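Keeping a Shared Support Inbox Under Control

Small shops that sell online usually start with one email address and one person reading it. Then a second person starts helping, and by the time there are three of you the same customer is getting two different replies. These tips are for that stage. You don't need new software for most of them.

Start with an honest clear-out

Before you change how you work, get the old mail out of the way. When I took over the inbox at Cordeiro it held 2,139 unread messages, and most of them were shipping notices and newsletters. Sort by sender first. Anything from a carrier, a payment processor or a mailing list can be moved to its own folder in one go. Then sort by date and work from the newest back. A customer who wrote yesterday can still be helped. One who wrote last spring has either solved the problem or gone elsewhere, and a short note asking if they still need anything is enough.

Set up filters the same day, or the pile comes back. Send automatic notices straight to a folder and keep the main inbox for messages written by people.

Use folders for status

Many people make folders by subject: returns, sizing, billing. It looks tidy, but you can't tell what still has to be done. Use these instead:

New
Waiting on us
Waiting on customer
Done

Every message lives in one of the four. If you want to know how many returns you had in April, use labels or the search box for that.

Check "Waiting on customer" every Wednesday. If you asked for an order number a week ago and heard nothing, write once more and then move it to Done. The customer can always reply and it will come back up.

Decide who has it

The double reply is the most common mistake in a shared inbox. Put initials in the subject line, or assign the message if your program lets you, before you start typing. Take it even if you only plan to ask a coworker something. If you go to lunch with a message half answered, take your initials off.

Darlene Ouellet, who ran our phones before we had chat, kept a paper pad by the keyboard and wrote down each name as she picked it up. It worked fine with 2 people in the room. It stops working when one of them is at home. 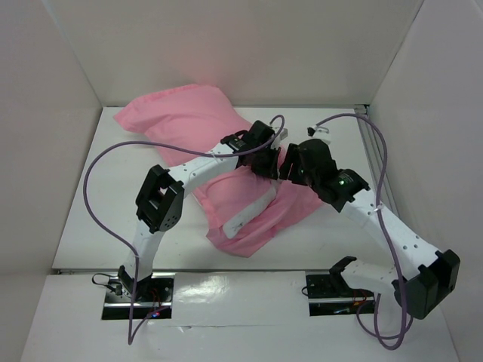
Saved replies need upkeep as well. Write them in the first place from answers you have already sent, and copy the wording that got a thank-you back. Keep each one short and leave a blank at the top for a sentence of your own. A saved reply with nothing added reads like a saved reply.

Put the month in the title of each one so you can see how old it is. Twice a year, read through the whole set and throw out anything that mentions a price, a carrier or a person that has changed. We found one still telling customers to call an extension that had been disconnected.

Chat hours

If you add live chat to your site, turn it on only when somebody is sitting there. A chat box that says "we'll be right with you" at 9 p.m. and then goes quiet does more harm than no chat box. We have tried Ilidance and Clitel, and both can be put on a schedule. Set yours to close 15 minutes before the end of the day — the last chat always runs long.

Don't take more than 2 chats at once until you have done it for a month. Typing fast isn't the hard part. Keeping the two orders straight is.

When a chat needs research, say how long it will take and move it to email. Paste the transcript into the message so the customer doesn't have to explain again.

Alerts and sounds

Turn off the alert for new email. Keep the one for chat. If both make the same sound you will start ignoring both. Pick set times for email, such as 9:00, 1:00 and 4:00, and put those times in your automatic reply so people know when to expect you.

Back up what you have

If you ever switch programs, export your saved replies and customer notes before you cancel the old account. When we left Nukeler the export stopped at 100 conversations per file, so it took most of an afternoon. Open one of the files afterward and check that the attachments came through. Ours were in a separate download under account settings.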